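The Room Above the Bakery

My aunt left me 3,000 crowns and a key. The letter from the lawyer said that the key was for a room in Kullovby, on the second floor, above the bakery, and that the rent was paid until the end of January. It did not say what was in the room.

I had never been to Kullovby. I knew it as a name on the back of my aunt's envelopes, always written with a green pen. She sent one letter every winter, and in every letter she told me what the weather had been and which of her teeth was giving her trouble. She never invited me, and I never asked to come. I thought we had an agreement.

The train takes four hours if you change at Vivley. I sat by the window and held the key in my glove. Across from me a woman was peeling an orange for a small boy, and she put the peel in the ashtray, where there have been no ashes for many years. When we came to Vivley it was snowing, and the second train was late. The man in the ticket window told me it would be 20 minutes. I bought a cup of tea and drank it standing up.

"Kullovby?" he said, when I brought back the cup. "You have family there?"

"I had," I said. It was the first time I had said it that way.

The bakery was called Desjardins. It was closed when I arrived, but there was a light in the back, and a girl with flour on her arms opened the side door before I could knock. She looked at my face for a long time.

"You have her chin," she said. Then she showed me the stairs. 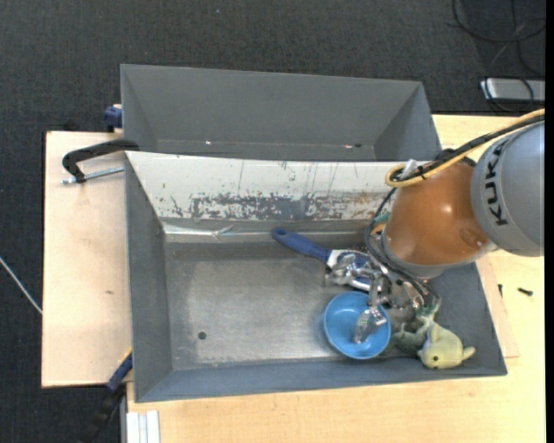

My aunt, I should explain, had worked for 28 years in the lost property office of the railroad. When I was a child this seemed to me the best work in the world. I imagined that she sat among umbrellas and violins and that people came to her crying and went away happy. She told me once that it was not like this. Most people do not come. They lose a thing and they get used to it, and the thing stays on the shelf with its number. On the stairs I tried to imagine what she had kept for herself. I think I expected that I could empty the room in one afternoon and catch the evening train.

The room had a bed, a stove, a table and one chair. The window looked over the square. It was very clean and it smelled of bread. On the table there was a cardboard box tied with string, and on the box there was a tag with the number 704, in green.

I did not open it at once. I made a fire in the stove. I sat on the chair, then on the bed, then again on the chair. Down in the square somebody was calling a dog.

At last I cut the string with my aunt's bread knife. Inside was a child's red mitten, for the left hand.

I knew it before I touched it. My mother had knitted that pair when I was six, and I lost one of them on the train to the sea, and I cried so much that my father got off at Flerkard station and walked the whole length of the platform, looking under the benches. We almost left without him. Afterwards my mother kept the other mitten in a drawer, in case. When she died I found it there, and I put it in a drawer of my own.

There was a card with it, the kind they used in the office. Item: mitten, red. Found: under seat. Owner: and here my aunt had written my name. Below it was a line for the date when the owner had come, and the line was empty.

She must have known it from the first day. She could have put it in any of those envelopes, with the weather and the teeth. I was angry for as long as it took the fire to burn down, and then I was too cold to be angry, and I got up and put in more wood.

Around five in the morning I heard the girl start work below. There was a scraping of trays, and a radio, very low. I went down in my socks and asked her if she had a pen.

"What color?" she said.

"It doesn't matter."

She looked in a drawer under the counter, and then in another one, and gave me a blue one. I wrote the date on the empty line while she waited, and she gave me a roll that was too hot to hold. I held it in the mitten. It covered only my four fingers, so I had to be careful with the thumb.

"Will you keep the room?" she asked.

I said that it was paid until the end of January. She nodded and went back to her trays, and I stayed where I was and ate the roll.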